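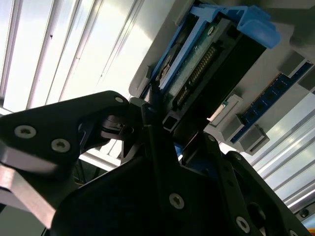

About Motell

Published December 22, 2023
By Arnel Cabrera
4 min read

Motell refurbishes and maintains desktop computers for schools, public libraries, clinics and small offices. The company was established in Wotport and continues to operate from a single workshop there, where equipment is received, inspected, repaired, tested and prepared for return to service. All work offered under the Motell name is carried out at that address by our own staff.

Our Purpose

A desktop computer that has left its first owner generally has a good deal of useful life remaining. The case, the power supply and the main board will often outlast the storage drive and the fans, and a machine retired because of one worn part can be restored at modest cost. Motell was formed to do this work to a consistent standard and to supply the results to organizations that must plan their spending with care.

We accept computers from any source, provided that ownership can be shown in writing. Each unit is entered in the workshop register on arrival and keeps the same register number until it leaves the building. The register currently holds more than 2000 entries.

Our Work

Inspection begins with the case open. Technicians examine the drive, the drive carrier, the connectors and the cabling before power is applied. Carriers and latches are checked for cracks and for proper seating, and contacts are examined for wear or dirt. Cables are followed from end to end, and any that are pinched or frayed are replaced.

Storage drives are handled separately from the rest of the machine. Data left by a former owner is erased before any further work is done, and a certificate of erasure is issued on request. Drives that cannot be erased are removed and destroyed. Under no circumstances is a drive returned to service with its earlier contents.

After repair, each computer is run under load for 60 hours. Units that fail during this period go back to the bench and begin the test again from the start. A printed record of the test is placed in the carton with the finished machine.

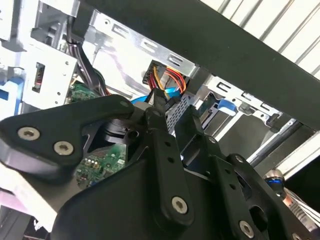
Drive cage, main board and cabling inside a desktop case. Wotport workshop.

Parts and Materials

Motell maintains its own store of used and new parts, including carriers, brackets, fans, cables and screws. Parts recovered from machines beyond repair are cleaned, tested and labeled before they are placed in stock. New power supplies and cable sets are purchased from Bronico. Boards that require repair beyond the means of our own benches are sent to Melnyk, with whom we have held a service agreement for several years.

Sheet metal, circuit boards and plastics that cannot be reused are sorted by type and released to licensed recyclers. Customers who send equipment in quantity may request a written statement of how it was handled.

Service to Schools and Libraries

Orders of up to 200 computers can be filled from stock in most seasons. Larger orders are scheduled in advance, and school districts wishing to receive equipment for the fall term are asked to submit their requirements by the end of May. Delivery within the Wotport area is included in the quoted price.

Every refurbished computer carries a warranty of two years on parts and labor. Warranty repairs are performed at the workshop, and a replacement unit is lent for the duration of the repair where one is available.

Visits and Inquiries

The receiving counter is open during regular business hours. Tours of the workshop may be arranged for school groups and purchasing staff by written request to the general office. Inquiries concerning bulk donations, erasure certificates or warranty terms should include the register number of the equipment, if known.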